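19 October 2022
Plolley house sim, rules pass

Morning gone on the run rules again. The old sheet was written in May when there was one room and one person launching jobs, and it shows. Going through it line by line with the Plolley rooms loaded in Flumia, changing whatever doesn't hold up. Notes as I go, clean copy to the shared folder after.

Starting point was the disagreement with Gakirmont over what counts as a finished episode. Their sheet says done when the target is in view and the base has stopped. Ours says done when the base is within 300 mm of the target and has stopped. Those give different scores for the same run, obviously, and we've been putting both in the same table. Stop doing that. Until we agree, every table gets a column that says which rule, and no averages across the column.

My view is theirs is too soft. A target in view across a room is a detection and should get scored as a detection. The red block on the floor at the base of the blue wall is the good test: low, flat, small compared with the room, very strong color. Easy to spot, still a whole floor to get across before anything is reached.
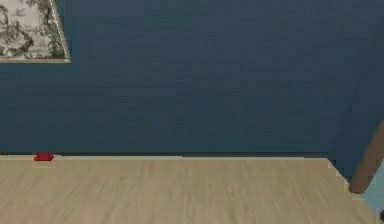

Rule 1, done condition. Draft: target in view AND base within 300 mm AND base velocity zero for the hold time. Hold time goes in the config, never in the script. Found it hard-coded in two places this morning with two different values. Fixed one, the other belongs to the old launcher, which should just be deleted. TODO delete old launcher.

Measured from where, though. Edge of the base footprint to nearest point on the object, on the floor plane. Not center to center. Center to center punishes big objects and the sheet never said which, so people picked. Write it out in full, with the words "nearest point", so it can be argued with.

Rule 2, the safe distance. Separate number from the 300 and people keep mixing them up. 600 mm is the clearance to anything tagged as a person or pet, moving or not. Stays 600 in sim even in rooms with no people tagged, so the planner settings are the same ones that go on the real base. I want this to be boring. Same file, same values, copied over without editing. Last time somebody opened it up "just for the sim" the loose value rode along to the floor in the Kalinowski building and was only noticed in the pre-run check. Pre-run check did its job. Would rather not lean on it.

So: no local overrides of safety values, full stop. If a run needs a different clearance it is a different config with a different name, and the name says so. "test_final_new" is not a name.

Rule 3, furniture legs and anything thin. Sheet says "avoid obstacles". Useless. Thin stuff at the edge of view is where we get the clips, a leg comes in from the side and the planner only has a bit of it. New wording: anything entering the near zone that is not labeled is an obstacle at full height until shown otherwise. Costs us time in cluttered rooms. Fine.

Also contact. Flumia reports contact when meshes intersect past its tolerance, and the tolerance is a setting, and the setting was not being logged. So a "zero contact" run from one machine and a "zero contact" run from another may not mean the same thing. Log it. Any contact at all gets reported, including ones after the done condition, including ones where the base is standing still and something else moved into it. Don't filter by severity at logging time. Filter later, when looking, and say that you did.

Ate at the desk. Picking up with doorways, which take up half the old sheet and are still wrong.

Rule 4, doorways. Current text: "slow in doorways". How slow, starting where. Draft now reads: speed cap applies from when the footprint crosses into the approach zone until the whole footprint is out the other side. Approach zone is 600 mm from the threshold line, both sides. Yes same figure as person clearance, on purpose, one less number to remember, but it gets its own key in the config so they can come apart later.

Whole footprint, not the center. The center is through the door well before the back corners are and that is where the post gets clipped on the turn. Turn in place not allowed inside the zone. If the planner wants one it backs out and retries, and a retry is logged as a retry.

Sightlines too. Coming up to an opening you only get part of the next room, whatever the near post doesn't hide. Old sheet lets the planner treat unseen floor as free if the map says free. No. The map was made earlier and chairs move. Unseen is unknown, unknown is taken at capped speed with the stop distance inside what's visible. The doorway between the black posts is a decent one for this, there's the change of floor at the threshold and boxy grey furniture on the far side with its right side lost behind the near post.

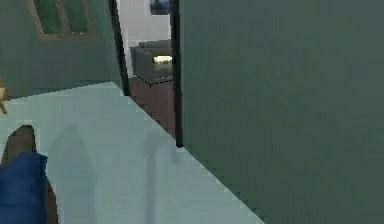 Floor changes. Needs its own line and didn't have one. Going from pale floor to dark floor has been read as a drop by the cliff check in more than one run, base stops dead on the threshold, times out, gets scored as a navigation failure. It's a perception failure and should be filed as one. Adding a failure code for it. NOT loosening the cliff check to make the numbers nicer. If it false stops it false stops, that's the side we want it wrong on.

Same for soft dark marks on the floor. Shadow, stain, step, the base can't tell every time. Stop, log, code it. Whoever works on the detector can have the list.

Failure codes as they stand now, five of them:

timeout, base moving
timeout, base stopped
contact
false stop
operator stop

One code per episode, the first thing that went wrong, extra stuff goes in the notes feild. There was a request for a sixth, "other". Refused. Other is where things go to not be looked at. If it doesn't fit, leave it blank and bring it to the meeting, and the blank will annoy us into fixing the list.

Rule 5, seeds and scene versions. Should be obvious by now and isn't. Every run logs scene version, seed, Flumia build, config hash. Missing any one and the run does not go in a table. Can be shown as a demo, can be used for debugging, can't be cited. Went back through the September folder with this rule and lost a good chunk of it. Painful, mostly mine.

Render settings go with the scene version. The low-res renders get blocky along outlines and have mottling on plain walls, and a detector tuned on those does odd things on clean ones. Don't swap resolution halfway through a batch. Don't compare across resolutions without saying so at the top of the plot, at the top, not in the caption small print.

Rule 6, held-out rooms. Four rooms are held out. They are not for tuning, not for "just a quick look", not for picking between two checkpoints. If you looked, say you looked, and the room comes out of the held-out set and gets replaced. No blame attached, I've done it. What I don't want is finding out from the launch history. Gakirmont do this better than we do, they keep the held-out scenes behind a separate login. Copy them. Ask how they handle the picture frames and wall stuff as well, whether moving a picture counts as a new scene. I say yes if the localizer uses it as a landmark, which ours does.

Rule 7, who can stop a run. Anybody. Sim or real. No need to ask first, no need to be right. In sim this sounds silly, nothing can get hurt, but I want the habit the same in both. Operator stop has its own code above so it costs the person nothing and doesn't get counted against the policy unless the review says it should.

Review is someone other than whoever launched. Written down, finally.

Not settled:

Whether backing out of a doorway counts toward the timeout. Leaning yes. A base stuck dithering at a door is a real problem for anyone trying to walk through.

Hold time value. Too short and it passes runs that coast by. Need to sweep it, on the open rooms only, see rule 6.

Object moved mid-episode. Sheet silent. Simplest is void the episode and log why. Worried that gets used too freely.

Units. Half the configs in meters and half in mm. 300 and 600 above are mm. Pick one. I'd go mm in the sheet and meters in the files with the unit in the key name, e.g. clearance_person_m. Ugly but nobody has to guess.

Whether to add a line on lighting. Everything in the blue-wall room is soft and even, no hard shadows on the floor, so it tells us very little about how the cliff check behaves near a window at low sun. Probably a seperate scene set. Parking it.

To do before the draft goes out:

strip the old done condition from the scorer, both copies
log contact tolerance
add false stop code and re-tag the threshold timeouts by hand
config names, rename the worst ones
mail Gakirmont re column in the shared table and the separate login
print the one-page version for the wall by the real base, big type, rules 2, 4 and 7 only

Batch on the doorway rules is queued for tonight with the new approach zone, seeds logged, scene version locked. Check the retry counts first thing, before opening the scores.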